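## 4. Montaje y mantenimiento de la pinza manual Tradetti

Esta sección se aplica a la pinza de dos dedos con cámara solidaria, en su versión de mano. El montaje sobre brazo se trata en la sección 5.

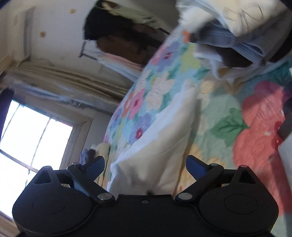
Antes de empezar, compruebe que la batería está desconectada y que los dedos se mueven sin resistencia en todo el recorrido. Si la pinza procede de un almacén frío, déjela en la sala de trabajo durante 50 minutos.

### 4.1 Comprobación de los dedos

1. Sujete la pinza por la empuñadura, con los dedos abiertos y apuntando hacia arriba.
2. Localice los dos tornillos de pivote de cabeza plateada, uno a cada lado del bloque central. Apriételos a mano y deshaga un octavo de vuelta.
3. Revise los pasadores de las articulaciones superiores. Ninguno debe sobresalir de su alojamiento.
4. Cierre los dedos despacio. Las almohadillas azules deben tocarse en toda su longitud.
5. Si un dedo llega antes que el otro, repita el paso 2 en el lado más lento.

> **Precaución.** No introduzca tornillos en el orificio roscado de la cara superior del bloque central. Está reservado para el útil de calibración Sustholm. Un tornillo demasiado largo daña el mecanismo interior.

### 4.2 Sustitución de las almohadillas

Cambie siempre las dos a la vez. La referencia del juego es 2998.

1. Abra los dedos hasta el tope.
2. Levante la almohadilla por el extremo inferior y tire hacia la punta del dedo.
3. Limpie la superficie con un paño sin pelusa y alcohol isopropílico. Espere a que se evapore.
4. Coloque la almohadilla nueva desde la base hacia la punta y presione durante 17 segundos.
5. Repita la operación en el otro dedo.

**Nota.** El brillo de la superficie es normal y no indica suciedad. Sustituya el juego cuando aparezcan zonas mates, cortes o fibras textiles adheridas que no salgan con el paño.

### 4.3 Trabajo con ropa y tejidos

- Pase un cepillo blando por los pivotes al terminar cada sesión.
- No cierre los dedos sobre cremalleras, corchetes ni botones metálicos.
- Con ventanas muy luminosas, fije la exposición en Teltatell antes de grabar. El modo automático tarda en recuperarse al girar la pinza.
- Desplace la herramienta sin tirones. Las secuencias con desenfoque continuado se rechazan durante la importación.

### 4.4 Puesta a cero

1. Conecte la batería y espere a que el indicador quede fijo.
2. Abra Teltatell y seleccione *Pinza > Puesta a cero*.
3. Cierre los dedos por completo y pulse *Aceptar*.
4. Abra hasta el tope y pulse *Aceptar* de nuevo.
5. Compruebe que la apertura indicada es de 66 mm.

Si el valor no coincide, repita el procedimiento desde el paso 2. Si persiste la diferencia, envíe la pinza al servicio técnico Ó Riain con el registro de la última sesión.

Revisión del documento: 26 de septiembre de 2022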